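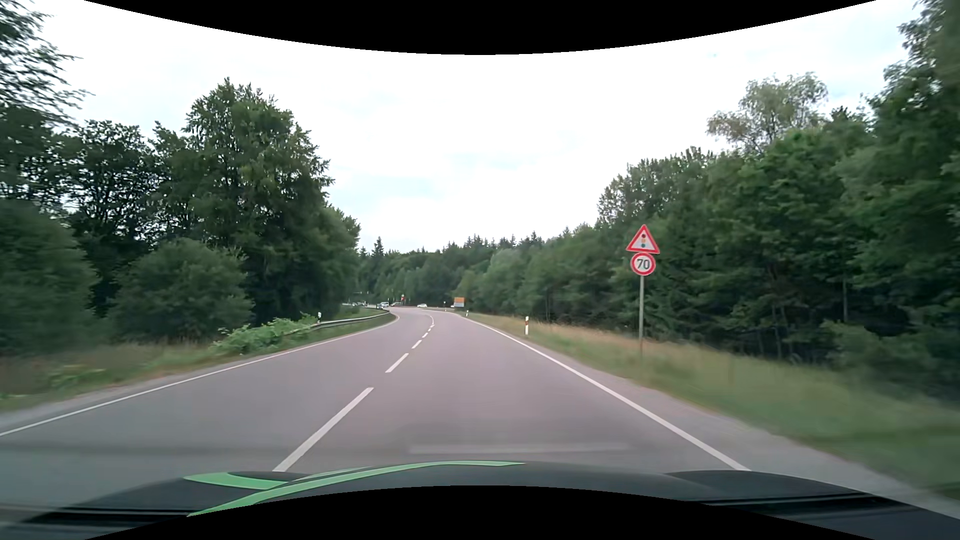 Straight bit before the bend, with the bonnet stripes that keep fooling my lane finder.

Lane finder follows the green stripe on the bonnet. How do I mask it without losing the near markings?

Savvas Mitsotakis-Vlachou
Posted Saturday, December 21, 2024

Hi all! I've been building a little lane-reading box called Stemamus at the Rorkside shared workshop since August and I'm having an absolute ball with it. It doesn't steer anything, it just works out where the lane is and logs it. Eventually I want the same code to drive my ride-on mower robot along a chalk line, but one thing at a time.

The pipeline is pretty basic: undistort, convert to greyscale, edge detect, fit a line on each side. On wide open road it's brilliant. The trouble is the bonnet. It's got bright green stripes and the long one sweeps up towards the centre and tapers to a point, so in greyscale it looks a fair bit like a painted line heading off up the road. My fit grabs it and the lane centre jumps across.

I tried cropping the bottom of the picture dead flat above the tip of the stripe. That fixed the jumping, but look at the nearest centre dash, the bottom of it comes right down to the bonnet. I lose the end of that dash and a chunk of the right-hand edge line, and those are the best bits! The curved black border from the undistort step makes its own edges as well, top and bottom.

Second problem, maybe related, is painted medians:

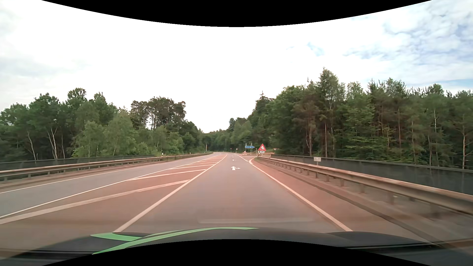 Hatched median on the left of the lane, direction arrows in the middle.

The diagonals give me a whole fan of extra candidates, and the arrows add a few more. Is there a neat way to do this or do I need to go and learn neural nets over the holidays? (I'd be keen, to be fair.)

3 replies

Melina Chatzigeorgiou
Love this project! You don't need a neural net yet. Do the mask as a polygon instead of a flat crop. The camera is bolted to the car, so the bonnet and the black border land on the same pixels every time. Open one undistorted still in any paint program, fill the bonnet and both borders in black, fill everything else white, save it as a PNG and load it at startup.

The order matters, and this one cost me a whole weekend. Run the edge detector first, THEN multiply by the mask. If you mask first you've just drawn a lovely crisp new edge along the bonnet and the detector will find that. Grow the black part by 14 pixels too, so any glow off the paint edge goes with it. Watch the reflection just above the bonnet as well. Mine came and went with the light, so I gave up masking it and threw out anything close to horizontal.

For the hatching, warp to a top-down view before you fit. The real lane lines come out close to parallel with your direction of travel and the diagonals stay diagonal, so an angle limit gets rid of most of them. I allow 16 degrees either way. On bends I loosen it a touch in the far half. The arrow shafts will still pass the angle test, but they sit mid-lane, so a minimum distance from your last good centre takes care of those.

If you're ever near Skostcombe, bring it along to our bench night, we'd all want a go.

Zacharopoulos
just put tape over the stripes

Savvas Mitsotakis-Vlachou
Ha, I'm not taping the stripes, I like the stripes.

Melina, you're a legend. I had the mask before the edge detector, exactly the wrong way round. Swapped the two lines and the bonnet is gone from the candidates, with the near end of the dashes back in. Top-down warp is next. Did you measure your four points on the road or just pick them off a straight stretch by eye?

Melina Chatzigeorgiou
By eye, on a straight stretch, then nudged them until both lines stood up vertical. Took two goes. Redo it whenever you move the mount, even a smidge, and redraw the mask while you're at it.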